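Odette Guérin's new book on court lutenists comes with a large claim attached. According to the publisher's notice, a manuscript copied in 1609 "rewrites the history of accompanied song." I have read all 346 pages and I am not convinced it rewrites much of anything.

The manuscript is real, and Guérin describes it well. Her chapter on the handwriting is the best thing in the book. But the case for a single composer rests on 40 songs, most of them unsigned, and on a habit of ending phrases that turns up in plenty of other music of the period. Gwenaël Masson raised this point at the March study day and got a polite reply that didn't answer it. The printed version doesn't answer it either. It has a longer footnote.

Then there is the recording. Tresteo has issued a companion disc with Seraina Hubmann singing, and she is very good, maybe too good. Her phrasing makes all the songs sound like the work of one person, and I suspect some reviewers have been persuaded by the singer when they should have been looking at the notes.

Members who want to judge for themselves can borrow the library copy. Fabrice Tessier has the sign-up sheet. Replies of up to 200 words are welcome for the next issue, including from people who think I'm being unfair.
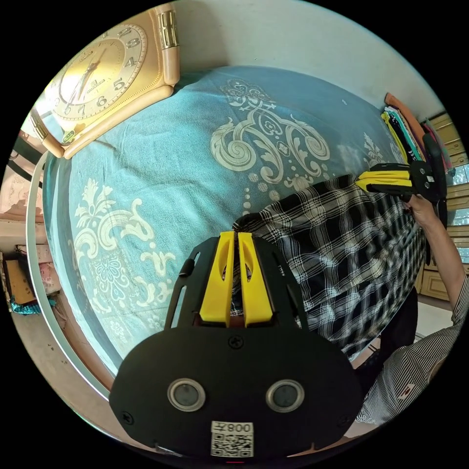
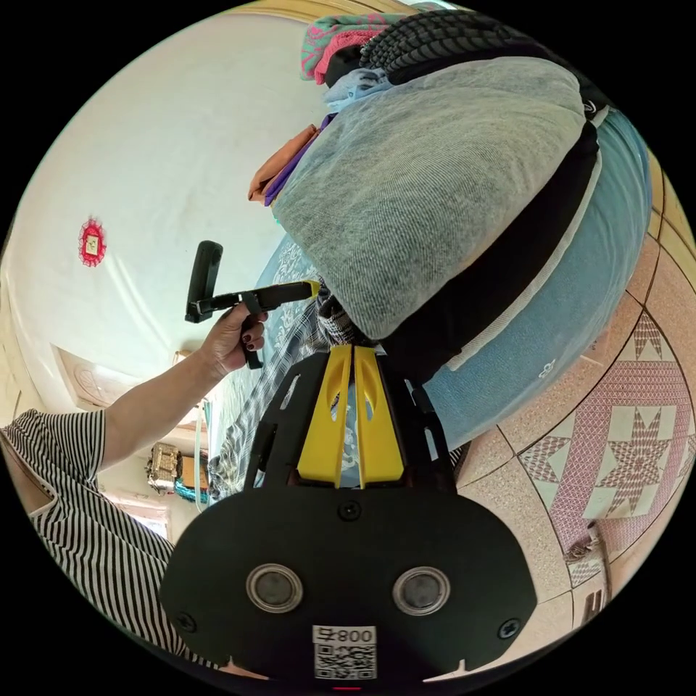
Yellow gripper fingers pointing toward the bedding, both views.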